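Home & Shelves | Reading time: 4 min

We use cookies to remember your newsletter preferences. Accept all | Manage

The round white things at the back of the cupboard

I have been meaning to write about the supply cupboard at Baird for months, and every time I sit down to do it I get up again to move one more thing. So please forgive me if this month's item wanders a little.

When we took over the cupboard from the Demoden reading room, it came with 8 shelves and no system that I could find. Paper was with paper, more or less, and the glue was with the tea. What really defeated me, though, were the white round things – tubs, rolls, canisters, caps from goodness knows what – that all look the same once they are standing in a row in a dim corner. I must have picked up the same one four times in a single afternoon, hoping for paper tape and getting something else entirely.

Plenty of you wrote in after the last newsletter (which went out to 619 of you, a lovely surprise for me) and the advice was mostly the same: label the ends as well as the sides. I had always labeled the sides, neatly, in pencil, and then put everything away lying down with the ends facing out. You can imagine how much good that did me!

So the new way goes like this. Anything round gets a strip of colored tape across the end, with the name in thick marker. Green is for craft supplies, yellow for kitchen, and blue for whatever belongs to the Gilline workshop and ought to go home one of these days. Round things lie down in the shallow trays from Padora, never more than two deep, and the tall tubs stand on the bottom shelf where little hands can reach them. I did try standing everything up at first, and it looked very smart for one morning.

If you have a spare shallow tray at home, we could use four more. Marker pens too, please, the fat kind.
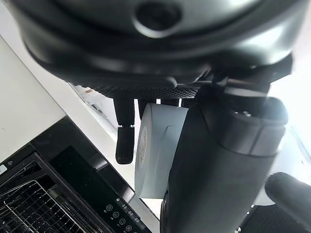 Baird, October

White, matte and round, with its lettering so pale down the side that I couldn't read it to you if I tried: one like this wants its strip of tape before anything else. We'll be at the shelves from ten in the morning, with coffee on, and you are very welcome to come and stick labels on things with us.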